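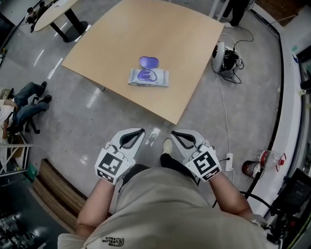 I've been promising a post about looking after the hand-held grippers for ages, and a couple of you have written in to ask about it, so let's get into it! I spent most of yesterday on maintenance and I still have marker adhesive under my fingernails.

Quick catch-up for new readers. We collect demonstrations at Ernside by holding a gripper in each hand and doing ordinary tabletop jobs with them, over and over. Later the motions get used to teach a pair of arms the same job. So the grippers have to behave exactly the same on day forty as they did on day one, and that is where all the care goes.

The markers first. Each gripper has a square one on the front face and narrow strips beneath it, and the tracking lives or dies by them. They get greasy. You don't notice it because you're looking at the thing you're trying to pick up, and then the pose starts to jitter and you lose an afternoon of takes. I clean them with a barely damp microfiber cloth before each session and let them air dry. No alcohol on the printed ones, please! I did that on our first set (the Minja batch, for anyone who remembers that post) and the black went gray and shiny in the middle. If a corner lifts, don't press it back down with your thumb and hope. Peel the whole marker, scrape off the old glue, and put a fresh one on with the little alignment jig. A marker that sits crooked by a hair is worse than one that's missing, since the software at least complains when it's missing.

Then the finger pads. These are my favorite part of the whole design, and I'm a bit sad how little attention they get. The fingers are gray and curved and flex around whatever you're holding, and the black pads inside do the gripping. They pick up lint like you wouldn't believe. A strip of low-tack tape pulled along the pad takes most of it off. When the surface goes glassy I swap the pad, and I always swap both on the same gripper, even when one looks fine. I used to change only the worn one, and soft packages would twist as I lifted them. It took me far too long to work out why.

After pads comes the width check. I close the fingers on a gauge block, open them all the way, and write down both readings. Yesterday the left one was reading wide by 2 millimeters when closed, which sounds like nothing until you try to pinch something flat. Loïc Marchal had a look and found a screw at the base of one finger backed out by half a turn. A drop of the medium threadlocker, tightened, gauge again, perfect. I've added that screw to the checklist, which is now 11 lines long and taped inside the lid of the Nekard case.

Cables! I can't write about this setup without mentioning cables. We've got a lot of them on the floor and I'd love to say they're tidy. What I can say is that every plug now has a flag of colored tape at both ends, and it has made fault-finding so much faster. Go around the power strip with your fingers before you start and push every plug home. Twice now a "dead" unit has been a loose plug.

The last thing I do is a short test run with something soft and something with a bit of shape to it. Pick up, set down, hand over from left to right, and then watch the tracking plot before recording anything for real. After yesterday's service we got through 107 takes without a single dropout, a new record for this pair, and I may have done a small dance.

Next on my list is the spare set that came back from Deratia with stiff triggers. I haven't opened those up yet. If you've had the same trouble and know which grease to use on the slider, leave me a comment, I'd really like to hear before I take the covers off.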